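Subject: Re: [breakfast-room] Juice dispenser, the drip question
From: Iason Christodoulou
Date: Jul 11, 2025
To: breakfast-room list

Leobardo Becerra wrote:

> All,
>
> We are thinking of putting a juice dispenser on the sideboard at
> Derkcombe in place of the pitchers. Before I spend the money I'd like
> to hear from anybody who lives with one. Three things in particular.
>
> Do guests fill straight from the spout, or do you fill a carafe and
> set that out?
>
> Does the tray do anything, or is it there to look nice?
>
> And what happens with pulp? Our supplier is Petridis and their orange
> has a lot of it. I had a bad experience with a spigot and a batch of
> lemonade two summers ago and would like not to repeat it.
>
> Leobardo

Leobardo,

I remember the lemonade. I believe everyone within range of the patio remembers the lemonade. Let me take your questions out of order, as I do with everything, including breakfast.

Pulp first. Ours is the kind with a lever and a metal spout, and pulp will slow it down if you let the juice sit. We strain the first batch of the morning through the coarse sieve and stir the cylinder before topping it up. The one time we skipped the straining (my idea) the spout went down to a drip, I took the valve apart with 8 people in line for breakfast, and I put it back together with a washer left over. It didn't leak, which bothers me to this day.

If the Petridis orange is the same stuff they used to deliver to us at Clornis, strain it. Then strain it again while muttering.

On carafe versus straight from the spout, we have tried both. Straight from the spout is friendlier until somebody brings a tall tumbler that won't fit underneath, tips it sideways to get it in, and pours a fair share of the juice down their own sleeve. Filling a carafe and setting it out is tidier and you get to decide how full things are. I stop a good way short of the top. People pour from a full carafe as if they were putting out a fire.
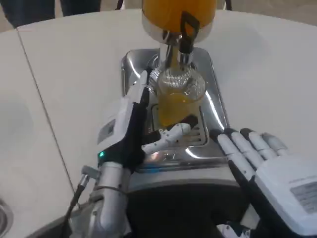 Carafe in place under the spout, juice a bit past halfway, lever at the front.

Check the clearance before you buy anything. The neck has to go under the spout with the base flat on the tray, and you should be able to slide the thing out again without tilting it. At Brodton they bought the handsome carafes first and the dispenser second, and now they have a very nice set of vases.

Keep one hand on the glass while you fill. A wet base on polished steel will travel, and it always seems to travel toward the person in the light-colored pants. Work the lever with the other hand and bring it back gently. The people who let it snap are the same people who slam car doors, and they can't be reformed, only scheduled for afternoons.

As for the tray: yes, it does something. The grate part catches the last dribble after you close the valve, and there is always a last dribble. It needs emptying after each service. We went 2 days without emptying it once, over a long weekend, and I won't describe what I found except to say that the ants had organized. The mirror finish is the real nuisance. It shows every fingerprint and every ceiling light you own, and if you bend down to wipe it you get a good look at yourself before coffee. Warm water, a drop of dish soap, then a dry cloth, with the grain if there is one. Skip the lemon-scented polish. I can't prove it gets into the juice but I have my suspicions.
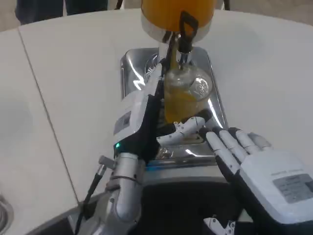

Spout down in the mouth of the jar, filled to the lower half. Note how much the steel reflects.

A white table underneath is optimistic, by the way. Orange juice dries nearly invisible on white and stays there as a tacky patch that collects napkins. Wipe before you sit down, not when you stand up. My wife favors a dark cloth under the whole business, but then you have a cloth to wash, and I'd sooner wash the table.

What the whole thing cost us: I paid $103 secondhand and then another $90 for a replacement valve assembly after the washer incident, which puts me in a weak position to advise anyone on economy. If you find a used one, ask to see the lever move and ask whether the spout comes off for cleaning. If the seller says it has never needed cleaning, go home.

One more thing you didn't ask about. Wherever you put it on the sideboard, put the glasses on the side away from the toast. We had them together in the beginning and the two lines met in the middle and neither would yield. I have seen better manners at a luggage carousel.

I have the coarse sieve in duplicate and can bring the spare when I come over to Derkcombe later in July. Tell me the height of your tallest carafe before then and I'll measure ours against it.

Iason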